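Two Of You, One Kitchen: Household Tips For Couples Moving In Together

Home and Heart | Pokwood Pages

By Pin-yu Lui

Posted in: Couples, Kitchen, Storage

My husband and I have shared a kitchen for 22 years now, and I can tell you that we've had more cross words over the washing-up bowl than we ever had over money, in-laws or who forgot whose birthday (him, twice). So when my niece Yu-ting rang me in March to say she and Man-lok were moving into a flat together in Virnwood, and did I have any advice, I'm afraid she got rather more than she'd asked for! She told me afterwards that I ought to write it all down, and so I have.

Start with the duplicates

You'll each turn up with a kettle, a tin opener, a colander and a drawer's worth of wooden spoons. Don't try to settle it all on moving day when everyone is tired and somebody can't find the loo roll. Put every double in one big box, tape it shut and slide it under the bed for a month or so. Whatever you've gone and fetched out by then is staying, and the rest can go to a friend or the charity shop. Mugs are the exception. People get very attached to mugs, and I would never ask anyone to give one up for love.

If it's the frying pans you're arguing over, look at the bases. Lay a ruler across each one and keep whichever is flattest, as a bowed pan will never cook an egg evenly on an electric hob. My husband's old Kofler pan won that contest, and I was quite put out, but I've come round to it.

Give each person a shelf

One shelf in the fridge and one in the cupboard, and what's on it is private. It sounds a bit like student digs, I know, but it's a kindness to be able to buy a nice piece of cheese and find it still there in the evening. Everything else is shared. We stick a bit of masking tape along the front edge and write on it in biro, and the tape peels off cleanly if you warm it with a hairdryer first.

Whoever cooks doesn't wash up

Everyone says this one, and it works nicely until you find you're living with somebody who uses every pan in the house to make beans on toast. So ours has a second half: the cook fills the sink with hot soapy water before starting, and drops things in along the way (never knives, please, they vanish under the suds and somebody gets a nasty surprise). By the time you sit down, most of it has soaked itself clean. For a pan that's properly burnt on, cover the bottom with water, add a heaped spoonful of bicarbonate of soda, bring it up to a simmer and leave it to cool on its own. Off it comes with a wooden spatula.

The cleaning nobody agrees on

Most couples have one who sees crumbs and one who doesn't. I'm the one who sees them. For years I followed my poor husband round with a cloth, sighing, until my friend Yao-tsung Su pointed out that I was cross before he'd even buttered anything. We now do the surfaces together at nine o'clock in the evening, with the radio on, and until then I keep my mouth shut, or I try to.

For pale worktops and tables, a drop of washing-up liquid in warm water is all you need day to day. Tea rings lift with a paste of bicarb and water, left on for a few minutes and wiped away with a soft cloth. Try it in a corner first, and do go easy on anything with a shine to it. Turmeric is a devil, I'm sorry to say, but it does fade if it gets a bit of sun.
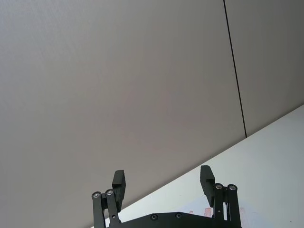
Splashes on painted walls want catching early. Use a barely damp sponge and work from the bottom upwards so that you don't get dribbles drying in streaks. If it's grease, dab it with a little diluted washing-up liquid and then go over it with clean water. Don't scrub at matt paint, as you'll only polish a shiny patch into it, and then you'll have that to look at every morning over your porridge.

A jar for the little grudges

We keep an old jam jar by the bread bin, and whoever leaves the milk out or puts an empty packet back in the cupboard pays in 11 pence. Why 11 I couldn't tell you, it was whatever he had in his pocket at the time. It takes the sting out of things, and last year it bought us fish and chips by the sea.

Yu-ting says they've started a jar of their own, and that Man-lok is paying for most of it so far. If you've a trick that keeps the peace in your kitchen, do leave it in the comments, I read every one.

Filed under: Couples, Kitchen, Storage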